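首页 | 快讯 | 机器人 | 工业软件 | 专栏 | 登录

Okine发布抓取规划软件Clotis 2，“未见衣物”成功率仍待外部验证

2019年3月4日，星期一

机器人软件公司Okine发布了抓取规划软件Clotis的第二版，称其能让普通两指夹爪在没有预先建模的情况下拾取袜子、毛巾、T恤一类软物，规划时间比上一版缩短“最多50%”。公司同时放出一份十一页的技术说明和一段剪辑过的演示视频，代码和测试数据没有公开。

按照技术说明，新版把原先分开的两步合到了一起。旧版先由感知模块分割出单件衣物，再由规划模块在轮廓上找夹点；新版直接从腕部相机的画面里给出一组候选夹姿，边靠近边修正，直到夹爪闭合。Okine认为，布料没有固定形状，先求出完整轮廓再动手，等于把时间花在一个马上会变的东西上。这个思路并不新鲜，近几年学术界已有不少类似做法，说明里也引了其中几篇。

问题出在数字上。Okine给出的测试共640次抓取，用到18件衣物，全部在公司位于Hotthorpe的实验室完成。说明称这些衣物“未参与训练”，但没有交代训练集里是否有同款不同色的物品，也没有说明每次抓取前衣物由谁摆放、摆成什么样子。成功的定义是“夹起并离开台面三秒”。一次夹起两件算不算成功，全文没有提到。对于要把衣服逐件送进折叠机的洗涤厂来说，这一条比快慢要紧得多。

提速的说法同样需要打折扣。“最多50%”取自单件毛巾平铺的情形，换成成堆衣物后，说明里只有一张没有标刻度的柱状图，肉眼看差距小了很多。上一版去年10月才更新过，这次对比用的究竟是更新前还是更新后的版本，文中也没有写明。

仓储集成商Navarro是目前唯一披露的试用方。该公司在一条退货分拣线上装了Clotis 2，第一周处理了301件纺织品，仍有人员在旁值守。Navarro表示软件“比预想的容易接入”，但拒绝提供人工介入的次数，也没有说是否会续签。

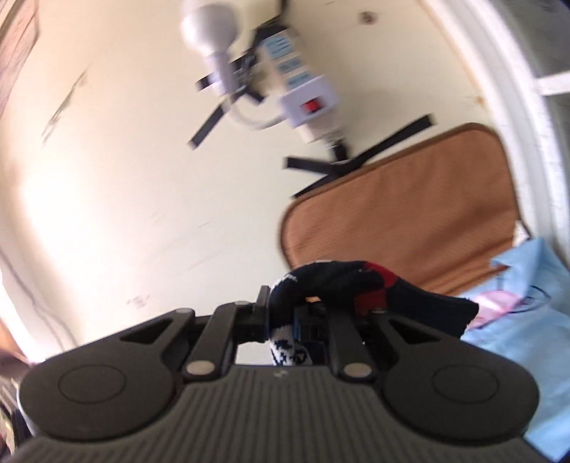 软物抓取的感知难点，多半不在夹爪上，而在于软件怎么判断哪一块布属于哪一件东西。一只藏青色的厚袜子对折着夹在指间，袜身上有红色条带，还有一段白色与藏青相间的花纹，袜尖从一侧垂下去，旁边又堆着浅蓝色的织物。颜色变化可能是同一只袜子的花纹，也可能是另一件衣服的边，单靠一张广角画面很难说死。Okine的说明用了半页谈“外观一致性”，方法是把相邻区域按纹理归并，却只在纯色衣物上报告了误分割率。带花纹的那几件被并入总成绩，没有单列。

控制部分的信息更少。说明提到夹爪闭合后会根据电机电流判断是否夹到东西，阈值“可由用户调节”。薄T恤和厚毛巾显然不能共用一个阈值，软件能否自动切换，目前看不出来。工具链方面倒有一点实在的改进：新版会保存每次失败前后的图像和候选夹姿，工程师可以离线回放。旧版用户抱怨最多的，正是出了错无从查起。

Clotis 2即日起向现有客户提供，新客户需先申请评估，价格未公布。本站向Okine询问了三件事：能否给出逐件衣物的成绩，多件同夹如何计分，是否愿意让第三方用自备衣物复测。公司答复说前两项“正在整理”，第三项没有回应。

分享 18 | 评论 7 | 收藏

上一篇 | 下一篇 | 返回机器人频道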